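Belt Line Walkdown, Packing Side — Checklist and My Comments

Morning round, started at 9, belt stopped and locked out before I put a hand anywhere near it. Same sheet as always, so if you're new at Narkach just read down the left and ignore my rambling.

1. Lockout tag on, key in pocket
OK. I tried the start button after locking out, nothing moved. Please keep doing this even when you're in a hurry!

2. Floor and walkway along the belt
OK after a sweep. There was strapping tape near the foot of the stand again (the short offcuts, the ones that roll under your shoe). Bin is two steps away, folks.

3. E-stop buttons, both ends
OK. There are 2, I pressed both, both latched and both released with a twist. The one at the far end is stiff, and I've written it down for the Lepik service visit in November.

4. Pull cord
OK. A bit more slack than I like, but it trips where it should.

5. Belt clear of product and tools
OK. Nothing left lying on it. Last month I found a tape measure riding around, so I'm pleased.

6. Belt surface
Watch. I spend the most time on this one because it's the part everybody argues with me over. Scratches are fine. Cuts, lifted edges and frayed spots go on the fault list, and I ran a gloved hand over the whole top run looking for those and didn't find any.

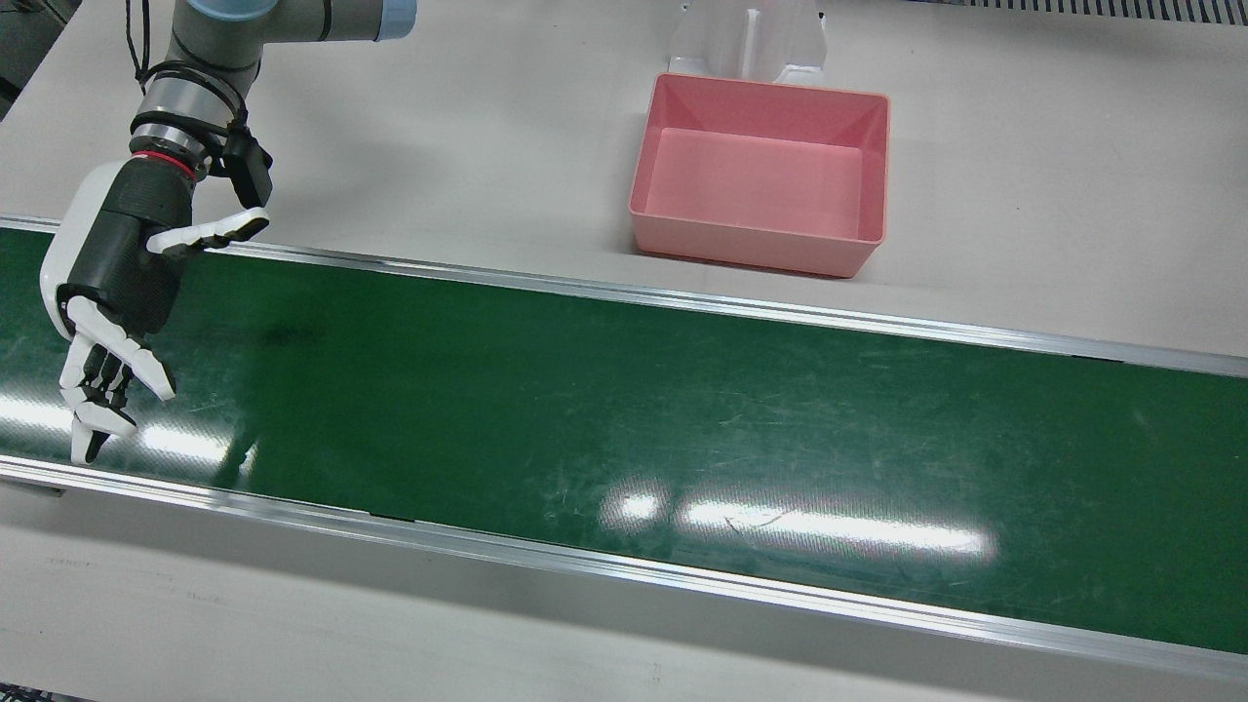
Green conveyor belt under a robotic hand, Narkach packing hall

The green is scuffed, no question, with faint scratches and lighter marks all over and more of them toward the center-right. I'm leaving it at Watch. One tip if you're doing this round yourself — the overhead lights throw a big white glare on the belt and you can miss a nick sitting right inside it, so move your head, crouch down, look at it from the other side. I got caught out by that once and had to redo the sheet.

7. Belt tracking
OK. Checked with the belt running, guards on, hands behind my back like a museum visitor. It stayed put for the full 2 minutes.

8. Side rails
OK. No sharp edges, all bolts snug. I wiped the upper rail down while I was there.

9. Guards at the rollers
Fix. One screw on the drive end guard was finger loose. I tightened it, but it needs a new washer and we're out. Jela has them, part 156 in our drawer list, and I've put in the order.

10. Cables and hoses
OK. Nothing resting on the belt, nothing pinched. If you see a loop hanging lower than it did last time, tell me, even if you think it's silly.

11. Cleaning
OK. We're on the Gimon cleaner now and I like it a lot more than the old stuff (my eyes don't sting!). Spray the cloth, please, and keep it off the belt itself. Let it dry fully before the lock comes off.

12. Lockout removed, line handed back
Done. Signed the board, told the shift, washer still open on the fault list.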